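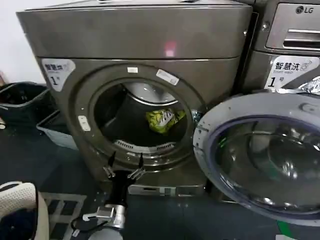

FOR IMMEDIATE RELEASE
April 2020
Office of the City Clerk, City of Bretley

Bretley City Council Adopts Lobbyist Registration Ordinance

BRETLEY – The Bretley City Council has approved an ordinance that requires paid lobbyists to register with the Office of the City Clerk and to report their contacts with elected officials and senior city staff. The measure passed on second reading by a vote of eight to three, with all 11 members taking part by telephone.

Under the ordinance, any person who is paid to influence a decision of the Council, the Planning Board or the Office of the City Manager must register before making a first contact. Registration applies to outside firms and to employees of a business or organization whose regular duties include contact with city officials on pending matters. A registration must name each client and state the general subject on which the client is seeking action.

Registered lobbyists will file a report after the close of each quarter. Reports are due within 30 days and must list the officials contacted, the subject of each contact, the amount paid by each client, and any meal, travel or event ticket provided to a city official. The City Clerk will post all registrations and reports for public review. Reports will remain available for six years.

"The residents of Bretley have a right to know who is being paid to speak to their government, and on whose behalf," said Council President Greer Carnegie, the sponsor of the measure. "Most cities of our size in the state already have a rule of this kind. Ours has been under discussion through three Councils, and I thank my colleagues on both sides of the vote for the care they gave to the text."

The ordinance was first introduced last fall and was sent to the Rules and Ethics Committee, which held four hearings. The City Clerk received 515 written comments during the public comment period. A large share of those comments addressed the treatment of neighborhood associations and small nonprofit groups, and the committee amended the draft in response.

As adopted, the ordinance does not apply to residents who contact the city on their own behalf. It also does not apply to unpaid officers of neighborhood associations, to members of the news media in the course of their work, to persons who speak only at a public hearing, or to attorneys who represent a client in a pending court case or in labor negotiations. Bidders who answer questions from the Purchasing Division during an open bid are exempt for that purpose only.

A late filing will carry a written warning for the first offense. A person who knowingly fails to register, or who files a false report, may be fined up to $1000 for each violation and barred from lobbying the city for one year. Decisions of the City Clerk may be appealed to the Board of Ethics, whose hearings are open to the public.

The Council rejected two amendments before the final vote. The first would have extended the waiting period for former Council members who wish to lobby the city from one year to two. The second would have limited the ordinance to matters involving contracts, zoning and tax relief. Members who voted against the final measure stated that the reporting duties were too broad and asked that the cost to small businesses be reviewed after the first year. The Council agreed to that request by voice vote, and the City Clerk will submit a written review at that time.

Filings will be made through Dalance, the online records system now used by the city for campaign finance statements. The contract with Skinari, the company that maintains the system, already covers the addition of new forms, and no increase in the Clerk's budget has been requested. Paper forms will be accepted from persons who do not have access to the internet. There is no fee to register.

"Our office will have the forms and a plain guide to the rules ready well before the first deadline," said City Clerk Naomi Muli. "Anyone who is unsure whether the ordinance applies to them should call or write to us. A question asked early can prevent a late filing."

The ordinance takes effect at the start of the new fiscal year. The Clerk's office will hold two training sessions by conference call for lobbyists, clients and city employees. Call-in details will be posted with the agenda for the next regular Council meeting. City Hall on Mabula Street remains closed to visitors, and copies of the ordinance may be requested from the Clerk by mail or telephone.

Media contact:
Office of the City Clerk
City Hall, Mabula Street, Bretley

###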